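Home » Health How-Tos » Getting More Out of Your Appointments

How to Get Ready for a Doctor's Visit (and Come Home With Answers)

Posted 27 Oct 2023

I love a good doctor's visit. Yes, really! When you walk in ready, a short appointment can clear up months of wondering, and you drive home feeling so much lighter. I used to walk in with nothing but my insurance card and remember my best question in the parking lot. Now I spend one evening getting ready, usually right at the kitchen counter, and it has changed everything for me.

What you need

A sheet of paper or a notebook, a pen, every medicine and supplement in the house that you take, and your calendar. If you go to a place with an online portal (mine is the Cundell Family Clinic, and theirs is pretty good), have your login handy too.

Step 1. Write down why you're going

One sentence, at the top of the page. "My left knee hurts on stairs and has since June." Say it out loud once. If it takes you a whole paragraph to get there, you've probably got more than one reason, and that's fine, just put the one that worries you most first. Doctors plan the visit around the first thing they hear, so don't save the big one for when their hand is on the doorknob!

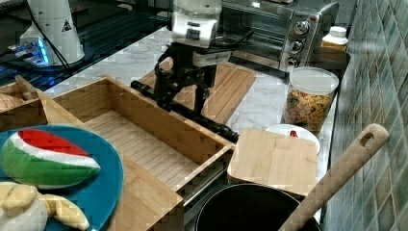 Step 2. Make a little timeline

When did it start? Is it better in the morning or at night? What have you tried, and did it help? Go back through your calendar, because trips and birthdays are great memory joggers. I once worked out that my headaches lined up with new reading glasses just by doing this part, and I was so pleased with myself I nearly canceled the appointment. (Don't cancel the appointment.)

If your problem comes and goes, keep a log for 7 days before the visit. A few words a day is plenty. "Tues-style" diaries with full sentences are lovely if you enjoy writing, but a time and a number from one to ten works just as well.

Step 3. List everything you take

Prescriptions, vitamins, eye drops, that herbal tea your sister swears by, all of it. Copy the name and the strength right off the label, then add how often you take it in real life, even if the label says something different. Your doctor would much prefer the true version.

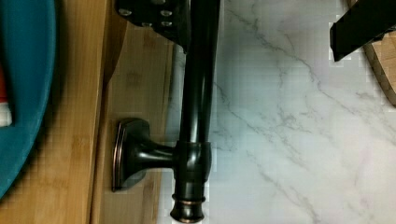
Put allergies on the same page, along with what happened when you had the reaction. "Penicillin, hives" tells them far more than "penicillin."

Step 4. Pick your questions

Write as many as you like, then put a star by the 2 you can't leave without. Good ones to borrow:

What do you think is causing this?
What else could it be?
What happens if we wait and see?
When should I call you?

That last one is my favorite. I get such peace of mind from knowing exactly what would be worth a phone call.

Step 5. Pack the night before

Card, photo ID, your page, glasses, and the pen. Ask ahead whether you need to skip breakfast for blood work, and follow what the office tells you. I leave my folder out on the counter where I can't miss it.
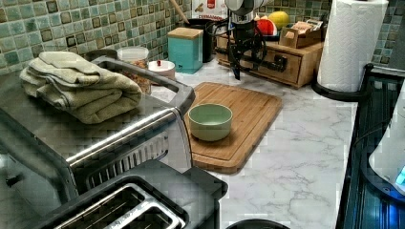
Kitchen counter, toaster oven side

Step 6. In the room

Hand over your page or read from it, no need to be shy! Take notes. If a word goes by too fast, ask for it again and ask how to spell it. Before you get up, try saying the plan back: "So I'm doing the stretches, and I come back if it's still sore." It takes a few seconds and it catches mix-ups beautifully.

You're also welcome to ask if a friend or relative can sit in. A second pair of ears is wonderful when the news is complicated.
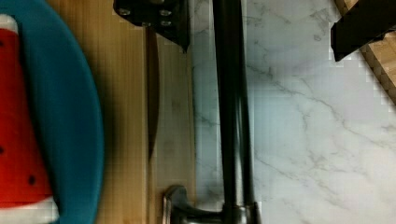

Red slice, teal plate

Step 7. That same evening

Read your notes while they're fresh and fill in the gaps. Put any follow-up on the calendar and check the portal for the visit summary. If something there doesn't match what you heard, send a message or call the office.

Keep all your pages in one folder, newest on top. Next time, you'll only have to update the list.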